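Training / Cell Setup and Care
23rd October
By the Wemora course authors

Chapter 8
Setting Up the Straw Cell

In the earlier chapters we worked with hard parts: caps, blocks and small metal plates. These parts keep their shape when a gripper closes on them, and they lie where we put them. In this chapter we begin with a part which is much less patient. A plastic drinking straw is light, it rolls, it bends, and it likes to stay together with its neighbors.

The cell we will use is the Ashby bench cell. It has one arm, one gripper with two soft fingers, a round table and a place for the supply. Its task is easy to say: take straws from an opened bag and stand them in a cup. A person can do it without thinking, and for this reason the student often begins to program too early. We ask you to do the task first with your own hands, slowly, several times, before the controller is switched on.

When you do it by hand, pay attention to which hand holds and which hand pulls. The holding hand has more work than it seems. It must keep the bag from following the straws, and it must not press so strongly that the straws are locked inside the film.

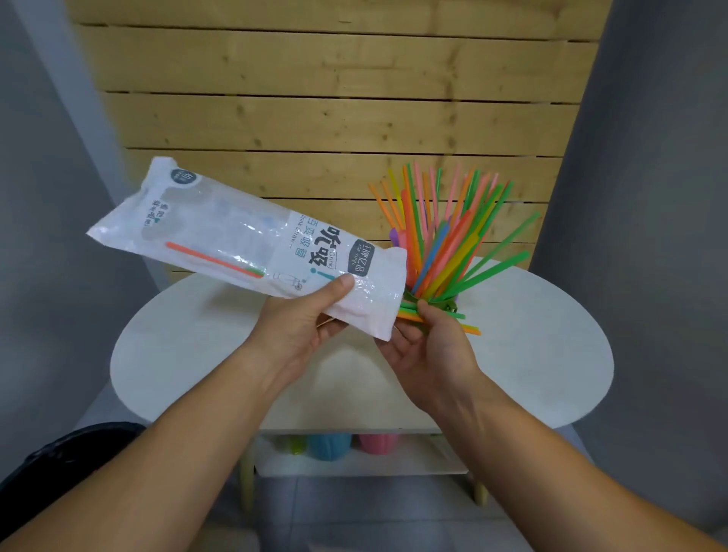

A bundle that has left the bag is no longer straight. The lower ends stay close together in the fingers, but the upper ends open and cross each other, and the bundle becomes much wider at the top than at the place of the grip. For the cell this has two results. The first is that the gripper should take the bundle low, near the ends which will go into the cup. The second is that the free space above the gripper must be bigger than the drawing of the part suggests. In the Leroleck controller this space is called the clear zone, and the factory value is made for solid parts. Increase it before you teach the first point.

8.1 The supply side

The bag is the most difficult object in the cell. It is soft, it shines, and it changes its form every time something is taken from it. A vision system that was taught with a full bag will often fail with a half-full one. We therefore teach it with bags in different states: closed, just opened and nearly empty. Turn the bag also between the pictures you take for teaching. The printed text may be upside down for the camera, and the system must still find the open end.
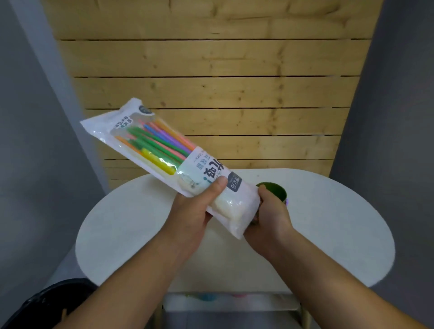 Film gives strong reflections under a lamp, and the camera can read a bright line as the edge of a straw. If this happens, do not change the vision settings at once. Move the lamp first. In most cells a small change of angle is enough, and you will save an afternoon of work.

Keep one kind of bag for the whole setup. If the supplier changes the film or the print, write it in the cell book and repeat the teaching from the beginning – a small difference for us may be a large one for the camera.

8.2 The table and the cup

The cup is placed before the bag is opened. It has to stand on a clean, flat surface, and other cups are kept away from the working area, for example on a lower shelf. A light cup moves easily when straws touch the rim from the side. The arm should for this reason bring the bundle near to the cup, stop, turn it upright and only then go down. Students like to join these movements in one curve because it looks nicer. Please keep them separate until the cell has made 200 cycles without a fallen cup. 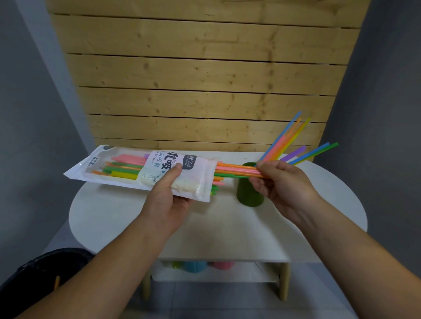
The pull out of the bag needs its own speed. With too much speed the outer straws stay behind, or they come out halfway and hang across the rim. With the Demus soft fingers we begin at the slowest step and go up one step at a time, making 3 pulls at each step. When a straw hangs back, return to the step before and write this value down. The force of the fingers is set after the speed and not together with it; if you change both, you will not know which one helped.

8.3 Daily care

Soft fingers collect dust from the film. Wipe them with a dry cloth at the start of each shift and look for cuts along the inner side. In our own training cell the first pair was changed in July, after 374 hours, when a thin cut had opened near the tip. The cut was hardly visible with the fingers open, so close them halfway before you look.

Check also the table. A crumb or a small piece of film under the cup will make it lean, and the going-down movement will then meet the rim. The cleaning steps and the order of the checks are given in the next section, together with the form for the cell book.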